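Post-Harvest Handling of Fruit
Handout 4: Ripening, ethylene and storage temperature

These notes cover the material for the fourth session and the first half of the practical. Read them with the storage tables from Handout 3. The calculation at the end is to be brought to the tutorial.

1. Climacteric and non-climacteric fruit

Fruit are divided into two groups according to how they respire once picked. In climacteric fruit the rate of respiration falls to a low point after harvest, rises sharply to a peak and then declines as the tissue ages. The rise goes with a large increase in ethylene production. Bananas, apples, pears, tomatoes, mangoes and avocados belong to this group.

Non-climacteric fruit show no such peak. Respiration declines slowly from harvest onwards and there is little further change in sugar content. Grapes, strawberries, cherries and all citrus fruit are in this group. They must be picked ready to eat. Degreening of citrus with ethylene changes the colour of the peel and does not make the flesh sweeter.

The practical consequence is that climacteric fruit can be picked mature but unripe, shipped in that state and ripened near the point of sale.

2. Changes during ripening in the banana

Starch makes up a fifth or more of the fresh weight of the pulp in the green fruit. During ripening most of it is broken down to sucrose, glucose and fructose. Pectins in the cell walls are partly dissolved and the pulp softens. Tannins become bound into larger molecules, and the dry, puckering taste is lost. Chlorophyll in the peel breaks down and the yellow carotenoids, already present, become visible.

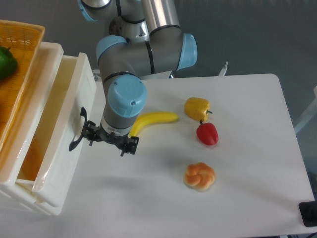
Swanson objects that peel colour is a poor guide to the state of the pulp, and would have the penetrometer reading entered first on every record sheet. The objection holds for fruit ripened too warm, where the pulp softens ahead of the peel. For fruit ripened within the normal range the two agree well enough for grading, and the colour chart remains the standard method on this course. Where a penetrometer is available, record both.

The chart has seven stages. Stage 1 is fully green. Stage 4 is more yellow than green, stage 5 is yellow with green tips, stage 6 is fully yellow and stage 7 is yellow flecked with brown. Fruit normally leave the ripening room between stages 3 and 4.

3. Ripening rooms

Ethylene is supplied at 100 to 150 parts per million for 24 hours, with the pulp at 14 to 18 °C. Relative humidity is held at 90 to 95 per cent until colour breaks and then lowered slightly, to limit splitting of the peel. Carbon dioxide given off by the fruit slows the response to ethylene, so the room is vented after the first day and at intervals from then on.

Pulp temperature is the controlling figure. Air temperature can differ from it by several degrees while respiration is at its peak, particularly in the centre of a closely stacked pallet. Probes go into the fruit.

4. Chilling injury

Bananas held below 12 °C for more than a short period suffer chilling injury. The signs are a dull grey cast to the peel, brown streaks beneath the skin and uneven ripening. The damage cannot be reversed by rewarming. Apples and pears, by contrast, are stored near 0 °C, and mixed loads of the two kinds should be avoided on grounds of both temperature and ethylene.

5. Worked problem

The Ledgate store holds a consignment of 1,367 kg of green bananas at 14 °C. Assume that respiration produces carbon dioxide at 30 mg per kg per hour.

Rate of production = 1,367 × 30 = 41,010 mg per hour, or 41.0 g per hour.
Over 12 hours = 492 g.

(a) Repeat the calculation for fruit at the climacteric peak, taking the rate as four times the value given.
(b) The free air volume of the room is 60 cubic metres. Taking the density of carbon dioxide as 1.87 kg per cubic metre, find the concentration after 12 hours without venting, for both cases. Neglect leakage and carbon dioxide already present.
(c) State whether venting is needed in each case if the limit is 1 per cent by volume.

Show units at each step. Answers to 2 significant figures.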